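2022-07-30, Wurnolmont bench, belt pick work

OK, picking up from the mess I left in the tracker branch. The short version is that the pose estimate for the white blocks was never the problem, and I spent most of the morning on it anyway. I replayed the old log through Bodura with the new mask threshold and the centroid sat dead still for 64 frames. Fine. Leave it alone!

What does move is the timestamp. The head camera driver stamps on arrival, the belt encoder stamps at the source, and Flamier happily fuses the two as if they agreed. With the belt stopped you never see it. Start the belt and the intercept point slides downstream, and the planner chases it like a dog after a bus. I put a fixed offset of 11 ms in the config (key is cam_lag, under the belt section, please don't rename it again) and the predicted point and the observed point finally sit on top of each other in the viewer, at least at slow speed.

Second thing, the yaw. A cylinder on its side has that bored hole, and the orientation net wants to use the hole as a landmark, which is great when the hole faces up and useless when it has rolled under. For now I'm taking yaw from the long axis only and treating the hole as a bonus. It costs us a 180 degree ambiguity, but the grasp is symmetric so who cares.
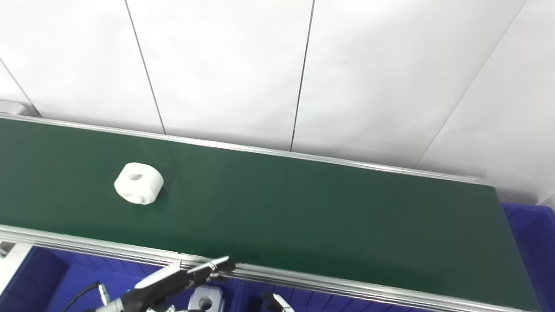
Settimio Marras thinks the fixed offset is going to bite us as soon as the camera load changes, and that we should be estimating it online from the encoder, even if it's only a slow filter that updates between picks. He'd also like the approach pose held back from the front rail until the intercept is confirmed, so the fingers aren't committed early.

Fair on both. The filter is maybe an afternoon, and I have half of one lying around from December (in the Rosales repo, under scratch, sorry). The hold-back is easier -- it's one more waypoint and a gate on the covariance. I'll do that one first.

Planner note before I forget: capped the sampler at 3000 iterations. On run 1585 it hit the cap and fell back to the previous plan without complaining, so the fallback needs to log something louder than debug level.

Left to do:
hold-back waypoint, then the gate
fallback warning
lag filter, on its own branch
rerun the same log at full belt speed and compare against the fixed offset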